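Choosing a white for the back bedroom

10/06/2024

The back bedroom faces north and gets direct sun only in the early morning in high summer. The previous finish was a brilliant white vinyl silk, which in north light reads as blue, and on a wall with filler repairs it shows every edge. I wanted a warmer, flatter white and have been testing paints since January.

The first problem is that paint names carry no useful information. What matters is the light reflectance value (LRV), which runs from 0 for black to 100 for a perfect reflector. Most whites sit in the eighties. A drop of 5 points is visible if two samples are side by side and close to invisible if they are on different walls. The second figure to look for is the undertone, which few makers print. It has to be judged by holding the card against plain printer paper.

I narrowed it down to two: Sukano in their chalk matt and Vincze in a standard emulsion. Both went on to lining paper, two coats, with a bare margin left all the way round. Painting a patch straight on to the old wall is a mistake, as the old colour surrounds the patch and skews it. The sheets were moved from wall to wall over a fortnight and checked morning, midday and after dark.

The lamp made more difference than the paint. Under the old 4,000 K bulb the Vincze sample looked faintly green. Under a 3,000 K bulb the green went and the Sukano turned slightly pink. Shufen Zeng, who used to mix colours for a trade counter, told me to fix the bulb first and choose the paint second. I had done it the other way round and had to repeat the evening checks.

I went with the Vincze. It covers better over filler, provided the filler has been primed. Unprimed filler draws the water out of the paint and leaves a dull patch, known as flashing, which further coats do not reliably hide. I thinned the first coat for the bare plaster by the window and used it neat everywhere else.
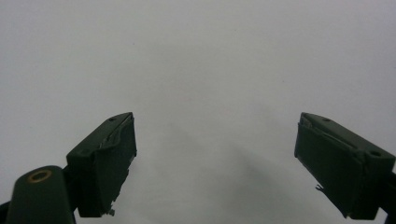
Sheen is the remaining variable. A dead matt scatters light and hides roller marks, but it polishes up if rubbed, so I would not use it behind a door handle or along a stair. The Droretti roller sleeve, medium pile, left less texture than the short pile one I had before. Keep a wet edge and finish each strip with light strokes in one direction, ceiling to skirting.

The woodwork is still to do. I have a tin of Astelix satin left over from the landing, and I will test it against the wall colour before opening anything new.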